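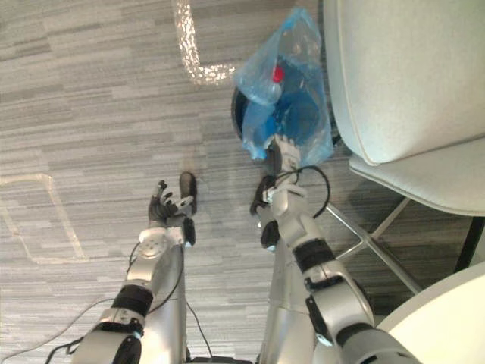

## Re: [leise-rechner] Spulenfiepen Jatmont-Netzteil, tauschen oder leben damit?

Moin zusammen, moin Ansel,

kurz zwischen zwei Terminen, deshalb ungeordnet. Zitat lass ich drin, sonst weiß in der Liste keiner mehr, worum es ging.

> Ansel Doucet schrieb:
>
> Hallo Liste,
>
> ich habe im November meinen Rechner neu aufgebaut, Arnley-Gehäuse (das gedämmte), Pomen-Board, dazu das Jatmont-Netzteil, das hier vor einer Weile gelobt wurde. Läuft alles stabil, Temperaturen sind unauffällig. Aber: sobald die Grafikkarte Last bekommt, fiept es. Hoch, leicht zirpend, ändert die Tonlage beim Scrollen und in Spielmenüs ganz extrem. Im Leerlauf ist Ruhe.
>
> Im Menü von einem älteren Spiel zeigt mir die Anzeige 949 Bilder pro Sekunde, da ist es am schlimmsten. Im Spiel selber deutlich leiser.
>
> Gekauft habe ich alles bei Bozkurt. Die würden das Netzteil zurücknehmen, sagen aber, Fiepen sei kein Mangel und ich müsse den Versand selber zahlen. Das Netzteil hat 104 Euro gekostet, ein besseres liegt gleich mal ein gutes Stück drüber. Lohnt sich das? Oder ist es am Ende gar nicht das Netzteil? Mit dem Ohr am Gehäuse kann ich es nicht orten, durch die Dämmmatten klingt alles gleich.
>
> Noch was: ein Bekannter meinte, ich soll Heißkleber auf die Spulen machen. Ernst gemeint?
>
> Gruß
> Ansel

Also der Reihe nach.

**Zu den 949 Bildern.** Das ist dein halbes Problem. Menü ohne Bildbegrenzung, die Karte rennt sich tot für nichts, und die Spulen singen dazu. Das macht so ziemlich jede Karte, die ich hatte, die eine mehr, die andere weniger. Erst mal im Treiber global eine Grenze setzen, knapp unter der Bildwiederholrate vom Monitor. Kostet nichts, dauert eine Minute. Danach nochmal hören. Gut möglich, dass der Thread damit erledigt ist.

**Netzteil oder Karte?** Ich tippe auf die Karte. Sicher bin ich nicht, auf die Ferne kann das keiner sagen. Aber Tonlage ändert sich mit der Bildrate, das passt schon sehr zur Karte. Blöd ist nur, dass das Netzteil die Lastwechsel ja auch abbekommt und dann mitsingen kann. Bei mir waren es damals beide, schön im Duett.

Zum Orten:

- Seitenteil ab, beide Seiten. Mit Dämmung hörst du gar nichts Vernünftiges, hast du ja selber gemerkt.
- Papprolle von der Küchenrolle ans Ohr, anderes Ende Richtung Spulen halten. Abstand halten, nichts berühren, keine Rolle in den Lüfter. Sieht albern aus, geht aber besser als jede Handy-App.
- Lüfter kurz runterregeln, soweit die Temperaturen das zulassen. Nicht anhalten unter Last!
- Wenn du ein zweites Netzteil leihen kannst: einbauen, gleiches Menü, gleiche Bildrate. Fiept es genauso weiter, ist die Sache klar. ACHTUNG, niemals die modularen Kabel vom alten Netzteil dranlassen, auch wenn die Stecker passen. Die Belegung auf der Netzteilseite ist nicht genormt. Mir sind so mal 2 Platten gestorben, seitdem wird bei mir jedes Kabel beschriftet.

**Undervolting.** Bringt bei Karten oft mehr als der ganze Tausch. Spannung in kleinen Schritten runter, zwischendurch was Forderndes laufen lassen. Leistung verlierst du kaum, die Spitzen werden kleiner, der Ton meistens auch. Wenn Abstürze kommen, eine Stufe zurück und gut. Ich hab dafür vier Abende gebraucht, weil ich zu gierig war.

**Heißkleber.** Lass es. Wird weich, wenn die Spule warm wird, und die Garantie ist auch weg. Am Netzteil sowieso Finger weg, die Kondensatoren da drin halten ihre Ladung auch ohne Stecker. Das bitte wirklich ernst nehmen, hier lesen auch Leute mit, die gern mal aufschrauben. Auf der Karte gibts Leute, die mit Wärmeleitpads zwischen Spulen und Kühler arbeiten. Kann was bringen, kann auch nur den Ton verschieben. Würd ich erst machen, wenn die Garantie eh abgelaufen ist.

**Bozkurt.** Frag nochmal nach und zwar schriftlich. Bei mir haben sie das Porto nach der zweiten Mail übernommen, ohne große Diskussion. Ist allerdings eine Weile her und der Kollege am Telefon wusste von nichts. Würde aber nichts zurückschicken, bevor du weisst, welches Teil es ist. Sonst sitzt du mit einem neuen, teureren Netzteil da und es zirpt weiter.

Zum Arnley noch: hast du die Dämmung auch im Deckel drin, oder den Gitterdeckel? Bei mir kam das meiste oben raus. Mit geschlosenem Deckel war es am Schreibtisch fast weg, dafür Karte ein paar Grad wärmer. Den Rechner unter den Tisch statt obendrauf hat nochmal geholfen.

Und welche BIOS-Version hat das Pomen? Es gab da eine ältere, bei der man die Stromsparzustände der CPU abschalten musste, weil sonst die Wandler auf dem Board gefiept haben. Wäre dann aber im Leerlauf zu hören, bei dir ist da ja Ruhe. Vermutlich also egal, trotzdem mal schauen.

Schreib bitte, was nach der Bildbegrenzung rauskommt. Und welche Karte ist das überhaupt? Steht nirgends in deiner Mail, oder ich habs überlesen.

Muss los, lese heute abend wieder mit.

Grüße in die Runde

PS: Wer hat eigentlich noch den Schallpegelmesser, der hier rumgereicht wird? Bitte bei mir melden, der nächste wartet drauf.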